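Search this diary Go
2 min read

October, before breakfast

Athina Dimitriou sent me another article about sleep. The claim this time is that if you stop eating early, put the phone in another room and write down your worries on paper, you'll be asleep in 14 minutes. Fourteen! Not a quarter of an hour. I'd like to know who was lying there with the stopwatch.

I said I'd try it for two weeks, mostly so she'd quit asking. I've been writing the worries after the dishes. Last night's list was the car, the letter from Bavstead about the lease, and whether Renata is still mad at me over the Plellmont trip. Reading it back woke me right up.
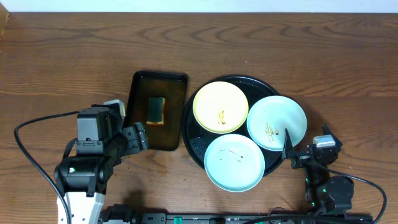 The supper rule

No food late, says the article. Fine for people who get home at five. The bus from Paslow gets me in when it feels like it, and I'm not going to bed hungry on the word of a man who also sells pillows. I ate at almost nine, red sauce and all, and slept no worse than on the nights I behaved.
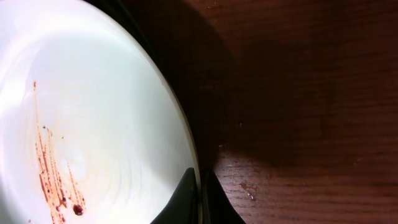
What Renata thinks

Renata Piątek (not mad, as far as I can tell) says she's slept badly since her thirties and that the only thing that ever helped was getting rid of the bedroom clock. I moved mine to the hall. Now I can hear it but can't see it. I guess that's progress.

Woke at some dark hour anyway and lay there thinking about the lease. Have to call Bavstead before lunch.

3 comments 0 shares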